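**Ticket 456: Product photos rejected on upload**
Opened May 7, 2020
Shop: Runley
Status: closed

Photos for the smoky gray storage line won't publish. The Vollura upload page accepts the files, shows a green check, then marks them "rejected: color profile" a few minutes later. Older listings with the same file type are fine. The lid photo was the first to fail.

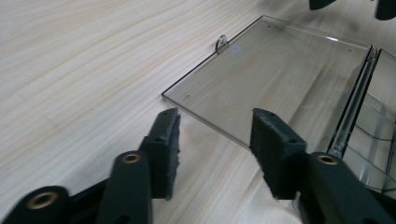

Vollura support: The message is misleading. Our importer reports a color profile error for any file it can't convert, including files with an oversized metadata block. Please export one file again with metadata removed and send it through by itself.

Exported one file without metadata and uploaded it alone. It published. Put the metadata back and it was rejected again, same message. Repeated both on a different computer with the same result.
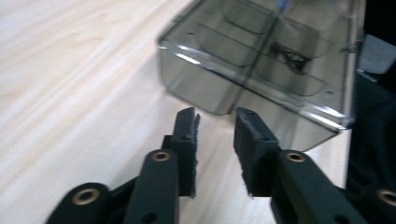

*Tray corner, gray. Published after export without metadata.*

**Steps taken**

1. Checked the export preset in Visberg. "Embed full edit history" was on. It is off in the preset saved last July, so an update may have changed it.
2. Turned the setting off, saved the preset under a new name, and exported the table photos again.

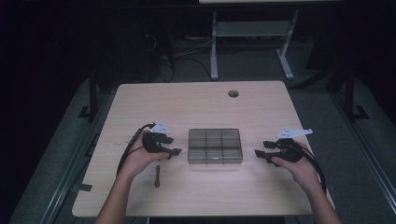 3. Uploaded the batch. All published except two, which stayed on "processing" for some 3 hours.
4. Deleted the stuck entries from the queue and uploaded them again. Both went through.
5. Cleared the shop page cache. Thumbnails still showed the old placeholder until the listing was saved again by hand.

**Still open when tested from the Verstraete storefront**

The zoom view loaded the small version of each file and looked soft. Vollura had to rebuild the large sizes on their end. Zoom is sharp now. 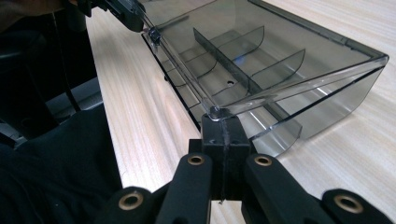

*Gray tray, long side. Used for the zoom test.*

Old preset removed from the shared folder. Reopen this ticket if the color profile message comes back.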